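Home News Interviews Workshops Archive Contact

Can a machine do the dishes yet?
2023-11-04
By staff writer

Liam Noonan gets the same question at every family dinner: when can he send over something that unloads the dishwasher? His answer is that it will be a while.

Noonan runs manipulation testing at Tillomance, a small firm that works on robot arms for kitchens and stockrooms. Before that he spent years at Skustora, where the arms moved sealed cartons from one belt to another.

"Cartons were easy," he says. "Every box was a size we knew. We got to 99 percent and people still complained, because on a shift of 1000 boxes you have somebody walking over to fix it all day long."

Kitchen work is harder, in his view, and the hard parts are small ones. He mentions picking up one thin piece when two are lying together, or setting a block down in a tray without bumping the rim. "A kid does that while talking to you. For us it can be up to 97 percent on a good week, and then someone moves a lamp."

His group works with two arms over a black table, using block-like pieces and small household shapes. He likes having a second arm. "One holds, one works. That's how you open a jar. But now you have two things that can run into each other, so you slow everything down."

I asked about speed. He shrugged. A person would be finished and sitting down, he said, and he doesn't think buyers will mind much if the job gets done overnight.

He was more hopeful about shops. Dimeo, a parts supplier, has asked about sorting returns into trays, and Noonan thinks that could come first. "The shelf is where you left it. Nobody's dog is in the way."

And folding laundry? "Ask me about towels. Don't ask me about fitted sheets."

He still washes his own dishes by hand. 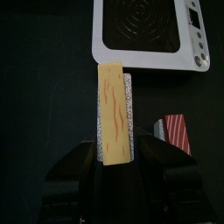
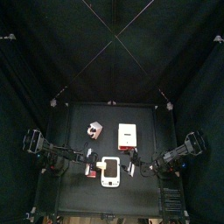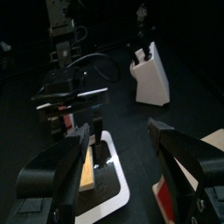 Robot grippers at work over a dark surface. The middle picture shows both arms reaching in over the table.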